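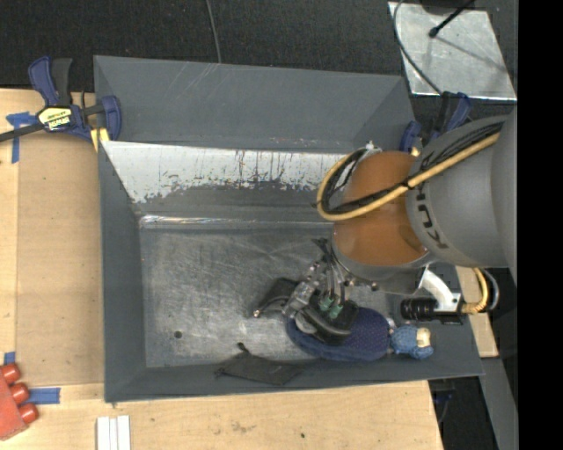 Surface Wear in a Sloped-Wall Parts Bin
Project report, Materials and Surfaces Laboratory
Shengli Zou
March 5, 2020

1. Purpose

The project looked at the condition of one parts bin and asked whether its inner surfaces should be cleaned, recoated or lined. The bin is large, rectangular and gray, with sloping walls, and stands partly on the light wooden work surfaces. It has been in use since August. No record was kept of its condition at that time, so the report deals with present condition only and gives no wear rate.

A second aim was to write a short inspection routine that later student groups can repeat. The draft routine is in section 5.

2. Method

The inner surfaces were divided into five zones: floor, back wall, left wall, right wall and front slope. Each zone was inspected by eye, then with a hand lens under a desk lamp held low to the surface. Low light makes fine scratches easier to see but exaggerates their depth, and for this reason depth was judged only by fingernail test. A scratch that caught the nail was recorded as deep. All others were recorded as fine.

Loose dirt was removed with a dry cloth before inspection. Solvent was not used at this stage. A first trial on a small patch of the floor had changed the look of the scuffing and made before-and-after comparison difficult.

Roughness was measured on the floor only, using the Prosby hand gauge from the laboratory store. Readings were taken on a grid of 64 points. The gauge does not sit flat on the scraped band of the back wall, and readings there were discarded.

3. Observations

Floor. The floor is bare worn metal with fine scratches and cloudy scuffs over the whole area. Very few scratches caught the nail. The scuffs have no clear edges and run into one another, and an attempt to outline them in marker was given up. A shiny ridge runs along the rear edge of the floor and reflects strongly, most of all toward the left corner. A small dark round spot lies near the lower left corner. It was logged as a single feature and left out of the roughness grid.

Back wall. This is the zone in the worst condition. Thin pale scratches are grouped near the top edge, left of center. Lower down there is a sloped white band where the surface looks scraped. The lower edge of the band is ragged, and the band carries dark vertical streaks and small rusty-brown marks. The brown marks were not tested chemically, and the report does not call them rust.

Left wall. A plain panel in a darker gray. No treatment is proposed.

Right wall. Fine scratches only, by fingernail test.

Front slope. Narrow and gray. Parts are lifted over this edge when the bin is loaded by hand, so heavier wear was expected here than was found.

4. Results and options

The floor readings were consistent from one side to the other. Of the 64 points, 12 gave readings high enough to repeat, and on the second pass all but one fell within the range of their neighbors. The remaining point is next to the rear ridge, where the gauge foot may have been tilted.

Three treatments were compared.

Clean only. Solvent wipe and dry. Cheapest, and leaves the back wall as it is.

Recoat the back wall. The scraped band would be sanded back to a sound edge and coated with Clirkska gray enamel. Material cost is $161, including primer. The ragged lower edge would need the most preparation — the coating cannot be expected to hold over loose material.

Line the floor. A cut sheet of Szabo rubber matting would cover the metal. The quote was $184. Small flat parts are harder to pick up from a soft surface, and dirt collects under the edges of a loose sheet. A lining would also hide the floor from inspection.

The recommended treatment is recoating the back wall and cleaning the floor. The scratches on the floor are shallow and do not affect how parts rest on it. Lining can be looked at again if deep scratches appear.

5. Draft inspection routine

Empty the bin and wipe it with a dry cloth.
Inspect each zone in the order used in section 2.
Record new deep scratches on the zone sheet, with distance from the nearest corner.
Check the white band for growth along its lower edge.
Repeat the roughness grid on the floor. Keep the gauge foot clear of the rear ridge.

6. Limits of the work

One bin was studied and one person made all the visual judgments. The fingernail test is crude. A replica film kit was requested from the Jeston equipment pool but did not arrive before the end of the project, and the scratch depths on the back wall are therefore unmeasured. The zone sheets and the full set of gauge readings are filed with the laboratory copy of this report.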